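Vunden

A small collection of kitchen words as people say them at home, with a lookup script to go with it.

Vunden gathers everyday names for food, dishes, rooms and chores, and notes how each word gets used at the table or over the sink. It started as a side list for the Omari spelling checker and quickly outgrew it. If you've ever argued over whether something is a skillet or a frying pan, you'll feel right at home here!

Last updated: Sat 10 June

What's inside

words.csv – the main list, one word per row
pairs.csv – words that some speakers swap and others keep apart
rooms.csv – words for parts of the kitchen, from floor to ceiling
lookup.py – the script
notes/ – longer write-ups on words that wouldn't fit in a row

The rooms file is the newest and still my favorite. Floors alone took a whole evening: people say tile, tiles, tiling, "the lino" (even when it isn't), and plain old "the floor."
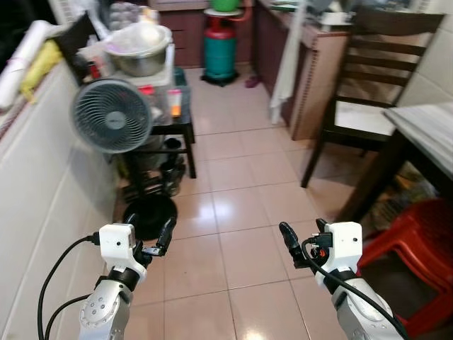

Glossy beige tile in a kitchen. Listed in rooms.csv under "tile, floor."

Getting started

Download the folder, open a terminal inside it and run:

python lookup.py dish

You'll get every row where "dish" shows up as a headword or in the usage column. Add --pairs to see its rivals too. The script needs nothing beyond a standard Python install. On older machines the first search can be slow while it builds its index, and after that it's quick.

Columns in words.csv

word – the headword, lowercase
kind – food, dish, tool, room or chore
usage – a short line of speech with the word in it
region – left blank if we don't know, and that's fine
sure – a score from 1 to 7, where 7 means every reader agreed

Each word was read by 6 people. Rows scoring 2 or lower stay in the file, marked "shaky," and they're often the most fun to read. Please don't filter them out without a look first.

About plates, dishes and bowls

This is where the arguments live. Our readers split badly on anything with a raised rim and some depth to it. Is it a plate? A dish? A shallow bowl? Some went by what gets served in it, so the same piece was a plate with rice and a bowl with soup. Others went by shape and wouldn't budge. Metal ones made it harder still, and "steel plate" won out in the end for the entry, with "dish" kept as a pair. Spoons, happily, caused no trouble at all.

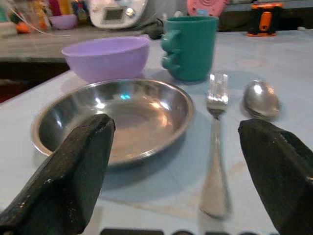

Known gaps

Baking words are thin. So are words for leftovers, which surprised me – every family seems to have its own. The Grendmont list had 30 of them and we've only merged part of it. Spelling follows American use, so "flavour" and friends won't turn up in a search.

Adding words

Send a row in the same column order, with a usage line you've really heard someone say. Overheard beats made up every time! Leave the "sure" column empty and the readers will fill it in. New rows get merged in January along with the Varela updates.

License

Free to use, share and change. Please keep the name Vunden on copies, and send corrections back if you find any.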